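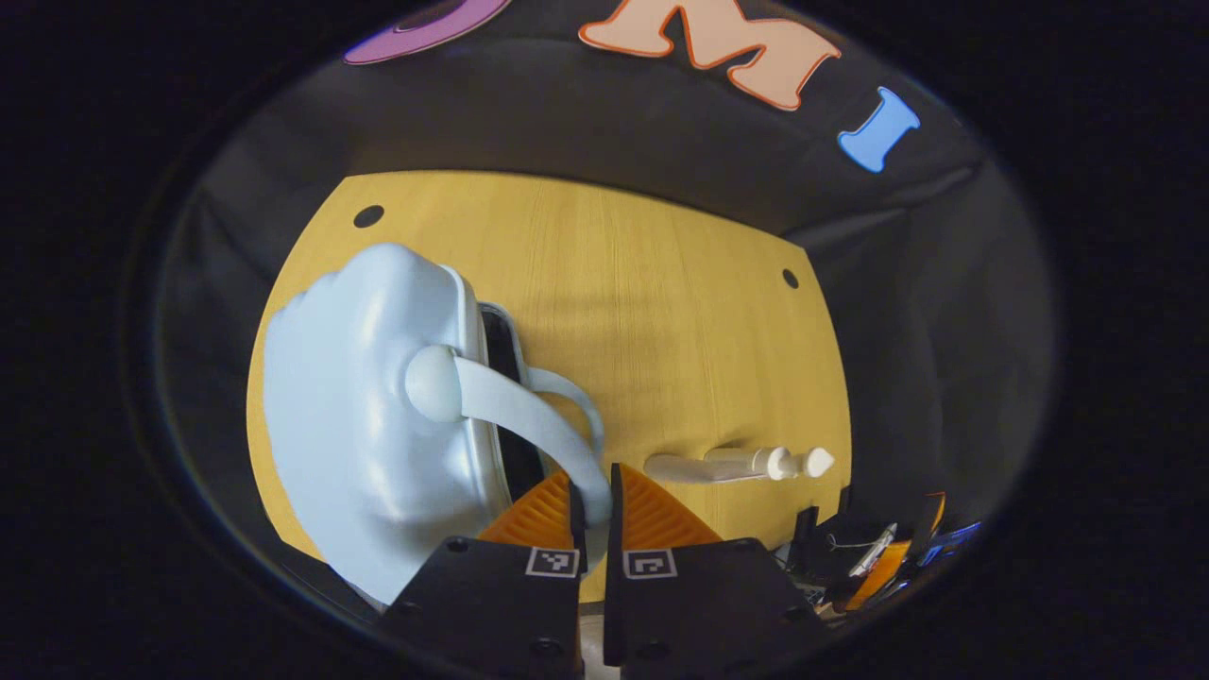

Handling automation at Stumard is the program by which Stumard, a maker and refurbisher of garden and household plastic goods in Runville, moved part of its sorting and packing work to robot arms. It is best known locally for the way it was taught: the people who had always done the job by hand showed the machines how, using hand-held grippers at ordinary benches.

Background

Stumard's returns hall takes in mixed goods of every shape, from large watering cans to small nozzle bottles. For years this variety kept automation out. Conventional machines did well with cartons and badly with anything that had a curved handle, a hollow body or a habit of rolling. Packers had to bend, reach and turn items all day, and sore wrists were a regular complaint at the Runville site.

Method

Under the system, called Rostis, a worker holds a gripper with two fingers and carries out the task as usual, while a camera on the tool records the movement. The recordings are then used to train an arm with matching fingers. No programming is needed, and a new demonstrator can be working on the first morning. Experienced packers proved wonderfully good at it! Much of what they knew had never been written down: where to take hold of an awkward loop, when to turn the tool before closing it, how to leave a light bottle alone while lifting the heavy thing next to it.

The first round involved 8 packers and 117 kinds of item. Each item is shown in many positions, upright and on its side, and on different surfaces, so that the arm does not come to depend on one tidy layout.

Effects on the work

Four arms now run in the returns hall, mostly on the repetitive lifting between bench and crate. Packers inspect goods, deal with the items an arm has set aside, and record fresh demonstrations when the range changes. Demonstrating became a paid grade of its own, and almost 38 percent of the hall's staff have qualified for it. The evening shift was shortened and its hours moved to daytime, a change that was popular with parents and less so with those who had relied on the evening rate.

Some older hands were uneasy about teaching a machine their own job. An agreement reached before the second round states that recordings may be used only for training, never to measure a worker's speed, and that demonstrators may ask for any session to be deleted. Talk on the floor has also changed – packers now compare grips and argue cheerfully over the best way to pick up a can.

Later development

A smaller installation opened at the company's Belmonte depot, where demonstrations from Runville were reused with new ones added for local stock. Soft and tangled goods, hoses above all, are still handled entirely by people at both sites.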